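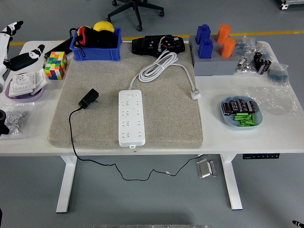
Rudileck Household Words

A word list of everyday objects in five languages

Version 2, 05/05/2021

What is in this package

Rudileck is a list of words that people use at home for common objects: kitchen things, tools, cables, clothing, paper, cleaning things. It was collected from speakers living in and near Otstead. The list has 286 entries. Each entry is one object, and for each object there are one or more words in English, Estonian, Finnish, Tagalog and Thai.

The list is made for language teachers, for people who write small dictionaries, and for students who need real household words and not only the words from school books. It is a small list. Please do not use it as a general dictionary.

Files

entries.csv – the main table, one row for each word
objects.csv – one row for each object, with a short definition in English
speakers.csv – one row for each speaker, without names
notes.txt – remarks from the collectors, in the order they were written
CHANGES – what is different from the first version

All files are in UTF-8. The separator is a comma, and fields with a comma inside are put in double quotes. If you open entries.csv in a spreadsheet program, please choose UTF-8 by hand during the import. Otherwise the Thai column can become unreadable, and the letters ä, õ and ü also.

Columns in entries.csv

object_id: the number of the object, the same as in objects.csv
language: et, fi, tl, th or en
word: the word as the speaker wrote it or agreed to write it
standard: the spelling in a usual dictionary, if we found one
speaker_id: the speaker who gave the word
use: home, shop, work or old
comment: free text, often empty

The column "use" needs some explanation. "Home" means the speaker says this word in the family. "Shop" means the speaker would use it when asking for the object in a store. Some speakers gave two different words here, and then there are two rows. "Work" is a word learned on the job. "Old" is a word that the speaker understands but connects with parents or grandparents.

How the words were collected

The speakers came to one of our evenings at the Bridden reading room or were visited at home. The collector put an object on the table, or showed a drawing when the object was too large, and asked: what do you call it? The collector did not say the English word first. When the speaker hesitated, the collector waited, and after that asked what the object is used for. Words which came only after such help are marked "prompted" in the comment column.

Every session was limited to 60 minutes. In the first version we had longer sessions, and the later answers in them were clearly shorter and more often in English.

There were 11 speakers. Inese Mägi collected the Estonian words, Sirkka Koskela the Finnish, Jennylyn Magbanua the Tagalog and Jirayu Nuchit the Thai. The English column was made by Jayson Sison, who also joined the tables together and checked the numbering.

Borrowed words

We kept all borrowed words. In Tagalog many words for electrical things come from English or Spanish, and it would be wrong to replace them with words that no speaker gave us. The same rule holds for the Finnish and Estonian answers with an English word inside. If the speaker writes the borrowed word in the English way, we keep the English way. If the speaker writes it as it sounds, we keep that.

An example is "electric fan". Our Tagalog speakers said "bentilador" or "electric fan", and both are in the table. In Finnish we have "jatkojohto" for an extension cord, but one speaker used "roikka", and it is in the table with the mark "home".

Thai spelling and romanization

The Thai words are given in Thai script only. The first version had a romanized column too, but it was made by two people with two different habits, and the tones were missing in half of it. We decided to take it out – a bad romanization is more harmful for learners than none. If somebody wants to prepare a good one, please write to us before you start, so we can agree on the system.

What was changed in version 2

Kitchen objects have been numbered again. The old numbers are kept in the column old_id of objects.csv.
Double entries for "towel" and "dish cloth" were separated. These are different objects for most speakers.
The mark "rare" was removed, as the collectors did not understand it in the same way.
Estonian compound words are now written together everywhere in the "standard" column.

Known problems

The definitions in objects.csv are short and sometimes too narrow. "Bowl" is the worst case. For the Thai speakers there were several objects where the English column has one, and our numbering cannot show it well.

Most speakers have lived in an English-speaking place for many years. Their words may be different from the words of people who stayed. We did not compare.

Clothing is weak in all languages, and baby things are almost missing. Garden tools were collected in Estonian and Finnish only.

Some rows have an empty "standard" column. It means we did not find the word in the dictionaries we had, and it does not mean that the word is wrong.

Privacy

The file speakers.csv has the language, the age group and the number of years away from the home country. Names and addresses are not included. Sound recordings were made for checking only and are not part of this package. Please do not try to find out who the speakers are.

Use and citation

You may use and change the list for teaching and for study. For other uses please ask first. When you publish something based on it, please name it in this form:

Rudileck Household Words, version 2. Mägi, Koskela, Magbanua, Nuchit, Sison. Otstead.

The table format was taken from an earlier plant name list by the Ásgeirsdóttir collection, with small changes in the column names.

Corrections

Send corrections as a plain text file, one correction on each line, with the object number first, then the language, the old word and the new word. Please write also who uses the new word and where. Corrections for Thai go to Jirayu, all others to Jayson, and they will be put in the next version together with the missing garden tools.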